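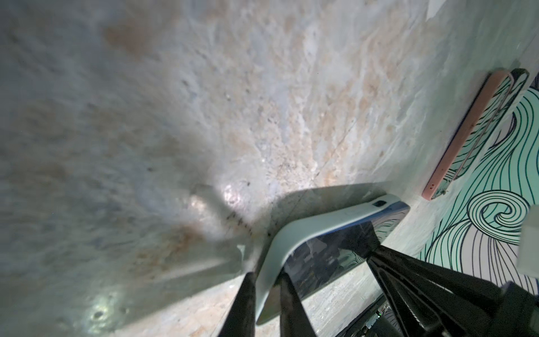 Climville stone countertop from Helura: my review after nine months

I promised a few of you in the comments that I'd come back and write about the counter once we'd cooked on it for a while, and November seems as good a time as any, what with everybody about to roll out a lot of pie dough. So, the short version first: I love how it looks, I like how it works, and I have one real gripe that I'll get to.

We went with Climville, the mottled one with the pale gray base and the tan and rusty patches in it. I'd been set on plain white for ages. Then I saw a full slab of Climville standing up at the Helura showroom in Corrigan and that was the end of plain white. If you're shopping for this stuff, please go see the whole slab! The sample they mailed me was the size of a coaster and it was all gray, no rust in it anywhere. If I'd ordered from the sample I would have thought they sent the wrong stone.

The woman who helped us, Loukia Lazaridis, was patient with me well past the point I deserved. I moved the paper sink template around on that slab four times because I wanted the brownish cluster out in the open and not lost to the sink hole. She never sighed once. She also talked me out of a fancy edge (I wanted the curvy one, she said crumbs and dish towels would make me hate it) and she was right about that.

Install took one morning. Two guys carried it in, Tsutomu Minami did the fitting, and they were packed up by lunch. There was more dust than I'd expected, even with plastic hung over the doorway, so empty your open shelves first. I did not. I washed every mug I own that night.

Day to day, what I notice most is how well it hides things. Coffee drips, cumin, toast crumbs – all of it just melts into the pattern. That's great at 7 p.m. when you're tired and somebody's coming over. It's less great in the morning when you put your sleeve down in jam you couldn't see. I've started wiping by feel, the whole counter end to end, whether it looks like it needs it or not. Warm water and a drop of dish soap, then a dry towel. The dry towel matters more than I thought it would. Skip it and you get a film that shows up the minute the light hits.

And the light does hit. With the overhead light on I get bright spots where the grain sort of glitters, and I go back and forth on that. Some evenings I think it's the prettiest thing in the house, and some evenings I'm trying to read a recipe and squinting. If you have strong lights right over your work area, ask to see the slab under something similar before you sign.

Stains: so far so good. I've had red wine sit for an hour, beet juice, turmeric (on purpose, in a back corner, for you people) and all of it came up. We sealed it again at eight months with the Cludport sealer that Helura sells, and that was an easy job, wipe on, wait, buff off. It smelled strong enough that I opened every window. One bottle did the whole kitchen with plenty left over. I don't put hot pans straight on it, so I can't tell you anything about heat.
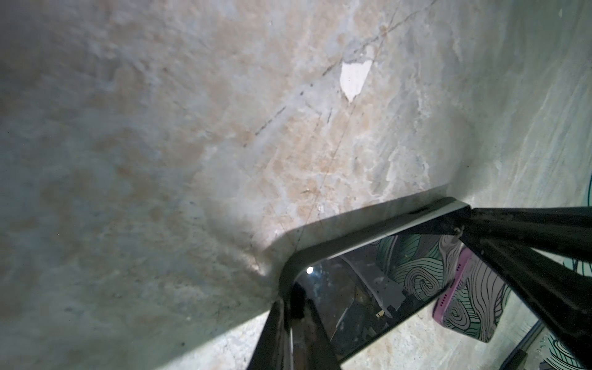 Now for the gripe, and it's chips. For the price, I figured I'd get a surface I could be a little careless around, and I don't feel that way anymore. There's a chalky white chip right under one of the thin dark veins, kind of a shield shape, or a heart if you're feeling generous, with a point at the bottom, and a faint hairline running down from it through the peachy part. On a busy stone like this you'd think a chip would vanish like the crumbs do, but it's so much whiter than everything else that my eye goes right to it. I sent Helura a note and they answered the next day, which I appreciated, but chips aren't covered after the first 3 months. They offered a color-matched fill. I haven't said yes yet because I can't figure out which color they'd match, the gray or the peach!

The hairline bugs me more than the chip, if I'm being fussy. Stone has lines in it, I know that, and a couple of the ones I worried over early on turned out to be plain old veins when I looked back at my showroom photos. If you buy this, take lots of close-up pictures of your slab before it's cut. I wish I had taken more.

A few odds and ends people asked about. Yes, it's cold to lean on in winter. Yes, dough comes off it nicely with hardly any flour. It's loud when you set down a heavy bowl, much louder than our old laminate was, and I still wince. The color changes a lot over the day too, so paint your walls after the counter goes in. We painted before, and the green I picked looks fine until supper and then goes a bit swampy.

Would I buy it again? I think so, yes. I'd pay for the longer coverage if they offered it, and I'd keep a thick board out where the heavy chopping happens from the very first day. Four stars out of five from me. If anybody has had one of those color-matched fills done on a patchy stone, tell me how it came out, and please send pictures.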